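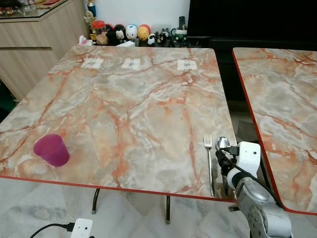

Hinweise für die Werkstatt: Vom Prototyp zur Kleinserie

Ein Muster, das auf der Werkbank einwandfrei arbeitet, ist noch kein Produkt. Die folgenden Hinweise richten sich an die Nutzerinnen und Nutzer der Lehrwerkstatt Nimgate, die elektronische Kleingeräte in eigener Verantwortung aufbauen und in geringer Stückzahl fertigen möchten.

Stückliste einfrieren
Vor dem Bau des zweiten Geräts ist die Stückliste mit einem Versionsstand zu versehen. Spätere Änderungen werden mit Kürzel und Begründung eingetragen. Ersatztypen für Steckverbinder und Spannungsregler sollten bereits zu diesem Zeitpunkt benannt sein.

Vorrichtungen rechtzeitig bauen
Bohrschablonen und Lötrahmen lohnen sich ab 6 Geräten. Geeignet sind Reststücke aus Multiplex, die im Regal neben der Ständerbohrmaschine bereitliegen. Jede Schablone erhält eine dauerhafte Beschriftung mit Projektname und Versionsstand.

Firmware kennzeichnen
Die Versionsnummer wird beim Start über die serielle Schnittstelle ausgegeben und zusätzlich auf der Unterseite des Gehäuses vermerkt. Beim Projekt Cliltis trugen drei Geräte denselben Aufkleber, aber unterschiedliche Programmstände – die Fehlersuche dauerte fast zwei Wochen.

Dauerlauf vor der Übergabe
Jedes Gerät durchläuft eine Prüfung unter Nennlast. Für die Steuerplatine Cele sind 800 Schaltzyklen vorgesehen. Das Protokoll wird gemeinsam mit dem Gerät abgelegt. Auffällige Geräusche, Verfärbungen an Klemmen und ungeplante Neustarts sind auch dann zu notieren, wenn die Prüfung im Übrigen bestanden wurde.

Montage durch Dritte erproben
Die Bauanleitung ist einer Person vorzulegen, die am Entwurf nicht beteiligt war. Rückfragen während der Montage werden schriftlich festgehalten und in die nächste Fassung eingearbeitet. Mündliche Hilfestellung ist dabei zu unterlassen.

Material und Ansprechpartner
Sammelbestellungen über Indeck werden jeweils bis 16 Uhr entgegengenommen. Angebrochene Rollen Lötzinn bleiben in der Werkstatt. Anfragen zur Nutzung der Prüfplätze nimmt Guido Fiore entgegen. Die beiden Plätze am Fenster sind im Februar wegen der Kalibrierung der Messgeräte nicht verfügbar.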